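Ovetti Paint Names: README
Posted in March by the Usano data desk

Ovetti is a list of 3000 interior paint names with the color each one stands for. It was typed up from 57 printed catalogs and fan decks. Most came from the back stock of Tannous, a paint store that closed its mixing counter and let us borrow the boxes. The rest were bought secondhand.

We made the list to look at how sellers name pale colors. It may also be useful to people who write product copy, match old trim, or study color words.

What is in it

There is one file, ovetti.csv, with one row per name. Each row has 7 columns: id, name, catalog, year, hex, finish, and note.

The name column keeps the spelling and capital letters of the source. If a catalog prints "Grey" on one page and "Gray" on the next, both are kept. The year is the one printed on the cover. Where the cover has no year the field is blank, and we did not guess from the style of the layout.

The hex value was read from a flat scan of the chip. Old chips yellow, so treat the values for whites and light blues with care. We scanned on one machine with one set of settings, but we did not try to correct for age.

Light blues

Light blues gave us the most trouble. A single hex value says very little about a color that will cover a whole wall or a tall cabinet, where the light changes from one side to the other. The same blue can pass for steel near one edge and almost white near the other.

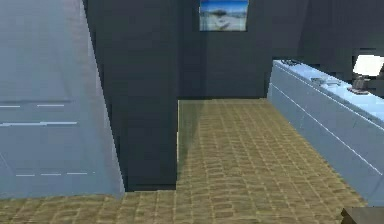
One early user wrote to say that the hex column should be a range, with a low and a high value for each chip, and that a single number gives people too much confidence. We considered this for the current version. Two scans of the same chip would give a range for the scanner and would tell you nothing about a wall, so the column stays as it is. The note field now says "pale" for any chip where small shifts change the color family.

Known problems

254 rows share a name with at least one other row. These are mostly plain names such as "Sky" and "Linen" used by more than one seller. They are not duplicates and should not be removed without checking the catalog column.

The finish column is the weakest part of the file. Sellers do not agree on where eggshell ends and satin begins. We copied their words.

All the catalogs are in English. Exterior paints, wood stains, and primers were left out.

Loading the file

The file is UTF-8 with commas between fields. Read the id column as text. Some ids start with a zero, and spreadsheet programs will drop it.

License and changes

The list is free to use and share with credit to Ovetti. The scans are not included. The Poltton catalogs were retyped in the current version after we found two pages entered in the wrong order.

Comments

Reader comment: Any chance of adding the exterior decks? I have a few from the same years and could scan them.

Reader comment: Thanks for leaving the blank years blank. The last list I used filled them in and I had to throw out half of it.

Reader comment: The zero thing got me. Maybe move that part to the top.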